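4.2 Greifen auf gemusterten Unterlagen

Fragestellung: hält die in Abschnitt 3 beschriebene Greifplanung (Hestimeo), wenn die Unterlage selbst starke Kanten und Farbflächen mitbringt? Die Segmentierung wurde nur auf einfarbigen Tischen trainiert. Aufbau sonst wie in 4.1, Parallelgreifer mit zwei Fingern, feste Kamera. Bedruckte Unterlage mit Landschaftsmotiv, Störobjekte (Zauberwürfel, zerknüllte Papiertüte) bleiben liegen.
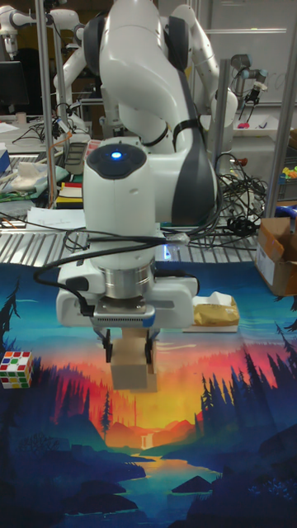 Insgesamt 956 Versuche, verteilt auf 12 Startposen. Abbruch, sobald die Kraft an den Fingern unter die Schwelle fällt; Zeitlimit pro Versuch 9 Sekunden. Kein Nachtraining, keine Anpassung der Belichtung. Als Fehler zählt auch ein Griff, bei dem das Objekt zwar gehalten, aber um mehr als die Toleranz aus Tab. 2 verdreht wird.

Abb. 3: Arm mit kleinem hellbraunem Objekt im Greifer über der bedruckten Unterlage.

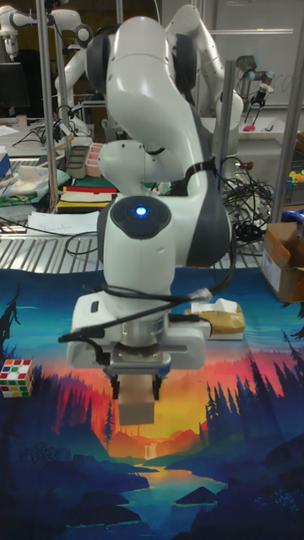
Fehlgriffe gesamt: 73. Der grösste Teil davon über dem hellen, gelb-orangen Bereich des Motivs, dort verschwimmt die Objektkante in der Maske. Über den dunkelblauen Flächen kaum Probleme. Vermutung: Kontrast, nicht Textur. Gegenprobe mit invertiertem Druck steht noch aus (geplant für August). Die Tiefenkorrektur nach Becerra hilft nur bei hohen Objekten, bei flachen bringt sie praktisch nichts und kostet Rechenzeit. Wir lassen sie deshalb in allen weiteren Versuchen weg, auch im Vergleich mit Nava in Abschitt 5.

Offen bleibt die Frage der Startposen. Die Posen am Rand schneiden schlechter ab, allerdings ist dort auch die Kalibrierung ungenauer. Trennen lässt sich das mit den vorliegenden Daten nicht, siehe aber Anhang B.

Verwandte Beiträge
Cárdenas, Lumanlan: Kantenartefakte bei der Objektsegmentierung
Quezada: Stemirport, eine Schnittstelle für Greifversuche
Arellano, Becerra: Tiefenkorrektur bei niedrigen Objekten
Lumanlan: Hovel, Kalibrierung am Bildrand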